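Surkelside Technical College, Robotics Program
Student project thread: language-guided block pushing

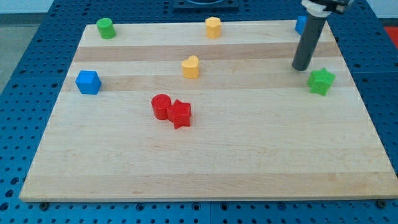 Last changed: Dec 28, 2018

1/ The Robotics Program at Surkelside Technical College is pleased to share an update on the second-year student project, Kikier. The project asks a robot arm to follow short written instructions by pushing blocks across a board. The team completed its fall term work this month.

2/ The task uses eight plastic blocks in four colors: red, green, blue and yellow. Students give an instruction such as "move the yellow heart next to the blue cube," and the arm must carry it out by pushing. Grasping is outside the scope of the project.

3/ Color alone is not enough to identify a block. There is a green star and a red star, and there is a green cylinder and a red cylinder. An instruction that says only "the star" is recorded as unclear, and the student who wrote it is asked to revise it.

4/ The red cylinder and the red star are touching in this layout. The class refers to such an arrangement as a "contact pair." Separating one without moving the other far from its place is graded as its own exercise, and it remains the hardest one on the list.

5/ The tool is a plain gray shaft with a rounded tip, held just above the wood. Two earlier designs from the spring were set aside after review. Drawings of all three are kept in the project binder in the robotics lab and may be viewed on request.

6/ Over the fall term, students wrote and tested 3,014 instructions. Of these, 2,919 were accepted into the class collection after a second student had read them. The remainder were set aside for unclear wording, a missing block name, or a goal position off the board.

7/ Each accepted entry contains the written instruction, the starting positions of the blocks, the path taken by the tool, and a short note from the student on duty. Notes are limited to two sentences. Students are reminded that "it worked" is not an acceptable note.

8/ Wording proved to be a larger part of the project than the staff had planned for. Some students wrote "above" to mean farther from the front of the board, and others wrote "behind." Both are now allowed, provided that the front edge is used as the point of reference.

9/ The class software, Brarnora, was written by students over two terms. It reads the instruction, finds the named block, and plans one push at a time. After each push it checks the positions again before planning the next. The current version is slow, and the team has chosen to leave speed for later.

10/ A block that is partly hidden by the arm presents a known difficulty. In the view shown with this thread, most of one blue block is behind the shaft. Brarnora now moves the arm to a rest position before its first check of the board. This change was proposed and tested by student team lead Deok-su Bang.

11/ "We had spent two weeks looking for an error in the planner," Mr. Bang wrote in his term report. "The planner was doing what we had asked. It had been told that the blue block was half its real width."

12/ For the final fall assessment, each student pair was given 68 instructions that they had not seen before. Results were returned to students privately, and class rankings will not be published. Pairs that wish to repeat the assessment may do so once during the first two weeks of the new term.

13/ Several readers have asked whether the blocks may be copied for use in other schools. The shape files are available to teachers at no charge. Requests should be sent to the program office with the name of the school and the grade level of the students.

14/ In the new term the class will turn to longer instructions, including those with more than one step. An early test set includes "push the green cylinder toward the yellow hexagon, then bring the blue cube to the front edge." Students will also study how the arm should respond when it is corrected partway through a task.

15/ An open lab afternoon is planned for March. Visitors will be able to write their own instructions and submit them to the student on duty. Younger visitors are welcome when accompanied by an adult. Long hair must be tied back, and visitors must remain behind the yellow floor line while the arm is powered.

16/ Places in the Magyar Hall lab are limited, and registration will open through the program office when classes resume. Questions about the project may be left as replies to this thread and will be answered by program staff after the winter break.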